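Speaker notes — Trela, the planner side
April, by Selamawit Shiferaw
Print this page | E-mail this page

Slide 1. Say hi, thank Fasil Tekleab for the slot. I work on Trela, the planning layer that sits on top of Tufa (our pose tracker). Today is all doors! I love doors. A hinge gives you one degree of freedom and a very clear constraint, and a planner can do a lot with that.

Slide 2. Why appliances. The door swings on an arc, the gripper wants to move in a straight line, and the two argue. Leave this one up while people read. 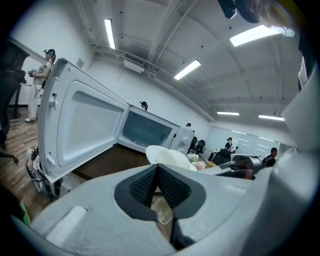 How does the planner know where the hinge is? It fits an arc to the gripper path from the demonstrations, and the center of that arc is the hinge axis. The fit gets better the further the door travels, so we throw out short pulls.

Slide 3. Numbers. We kept 378 demonstrations out of 886. Go slowly here, somebody always asks about the ones we dropped. Most went because tracking jumped partway through the swing, and Tufa now flags those as they come in.

Slide 4. Two hands. One hand keeps the door open and the other goes inside, so the planner has to treat the door as an obstacle that one of its own arms is moving. (Pause, let that land, it's my favorite part of the whole project.)

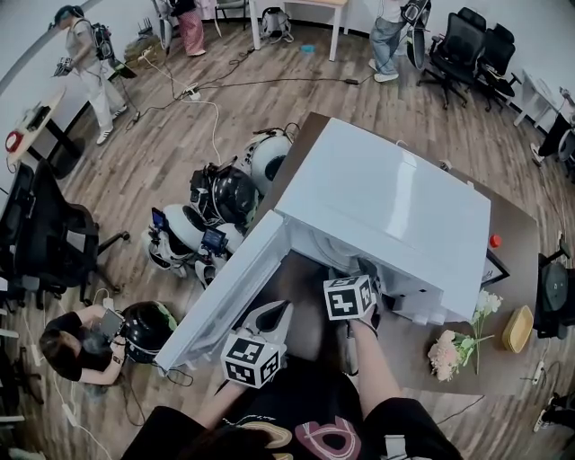 We plan the holding arm first and hand its path to the second arm as a moving keep-out zone. Replanning runs every 96 milliseconds, fast enough that a door drifting back a little doesn't stop the task.

Slide 5. Tooling. Show the Gorden replay viewer live if the Wi-Fi holds. Scrub to step 11, where the two paths cross, and toggle the keep-out zone on and off — people really get it once they see the second path bend.

Slide 6. Next up: drawers, then sliding doors. Code walkthrough is Wednesday in the Willside room, bring a laptop.

Contact Trela team | Copyright Trela | Back to top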